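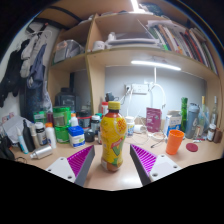
*A juice bottle and a cup on a desk.*

# Keep the Deposit, and Raise It

Apr 28, 2018

The county council will decide in September whether to renew the container deposit ordinance or let it lapse. The Gukham Institute for Local Policy has followed the ordinance from its first draft. It is our view that the council should renew it, extend it to juice and other noncarbonated drinks, and set the deposit at a level that people will notice.

Under the present rules, a buyer pays two cents on each bottle or can of soda or beer and gets the money back on return. The amount was a compromise. Retailers feared that a larger sum would send customers across the county line, and the council of the day accepted that fear without much evidence. A family that throws away every container it buys in a month loses less than the price of a loaf of bread. Many families have made that calculation and stopped returning anything.

The exemption for juice is harder to defend. It was written at a time when most juice in the county was sold in cartons or glass. Shelves look different now. A plastic bottle of orange drink and a plastic bottle of orange soda may be made in the same way and sold in the same aisle, yet one carries a deposit and the other does not. Shoppers cannot be expected to remember which is which, and store clerks tell us they spend a good deal of time turning back bottles that customers brought in good faith.

Opponents of renewal make two arguments that deserve an answer. The first is that curbside collection has made deposits unnecessary. In the town of Hivon, where curbside service reaches nearly every street, this may seem true. It is not true in the rural districts, where 3227 households have no curbside service and no date by which they will receive it. For them, the return counter at the grocery store is the recycling program.

The second argument concerns cost. Small stores must set aside floor space for returned containers, and the handling payment they receive does not cover the labor. This complaint is fair. The owners of De Haan Market, a single store with a narrow back room, told a public hearing that sorting returns took 45 hours of staff time in one month. The council should raise the handling payment for stores of that size and allow neighboring stores to share one return point. The shared counter in Famotow, open for two years, has shown that such an arrangement can be run without confusion over who is paid for what.

We do not claim that a deposit will end litter. Wrappers, bags and cigarette ends carry no refund and will still be found in the ditches. Nor should the unclaimed money be treated as general revenue, as some members have proposed. A government that depends on bottles not being returned has little reason to make returning them easy. Unclaimed deposits should go into a separate fund for collection in the districts without service, with the balance published each year.

A ten-cent deposit on all plastic drink containers would be simple to explain at the register. Stores would need time to change their labels and systems — six months seems reasonable — and the council should grant it in the text of the ordinance. Written comments are open to all residents, and we urge those who live outside the curbside area to submit theirs before the vote.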